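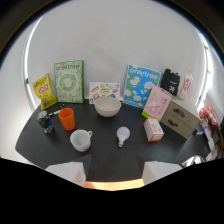 Item 3: the dark table with the books, the crisps and the small beige cabinet

Minutes of the Stollalel shop group, 4/28/26
Notes taken by Hajar Ait Ali

1. Minutes of the last meeting
The minutes from March were read and accepted. One correction: the delivery from Bodnár was 70 parcels, as written on their paper, and the list must be changed.

2. Money
We have 1,114 in the account after the rent is paid. The Fluveck invoice of 300 is still open. It was agreed to pay it this week, and to ask them for a shorter bill next time, as the last one had four pages and was difficult to check.

3. The display table
The group discussed the table with the white curved wall behind it. Most members like the dark top, which makes the colours come out well. The two "onlytree" books, the green and the bright blue, are standing at the back and everybody agreed that they should stay there. The white card with the small food drawings is lower than the books and one member found that it gets lost between them. It was proposed to move it to the front. Agreed.

There was a longer discussion about the yellow bag of crisps. Some members think food should have its own table, others say that the pink box with the cartoon is also more in the food style and that the mix is friendly. No decision was made. We will try both ways and speak about it again.

The black pouch is in the back corner next to the white bottle with the orange cap. It was said that black on a dark table is hard to notice from the door. The pouch will be hung by its loops if we find a suitable hook - Hajar will look in the store room.

The beige cabinet with two drawers stays on the right side. It was asked if the drawers can be used for price labels. Agreed, but only the upper one.

4. Leaflets
Wukano can print 1,000 leaflets for us. The text has to be sent to them before the end of the month. Two members asked for bigger letters in the opening hours. Hajar will make the change and show it to the group by e-mail.

5. Other matters
The key for the side door is missing again. Whoever has it, please bring it to the next meeting.

The radiator near the entrance makes a noise in the morning. The landlord was informed in March and has not answered yet. A second letter will be written.

Next meeting: same place and hour, the date will be sent by e-mail.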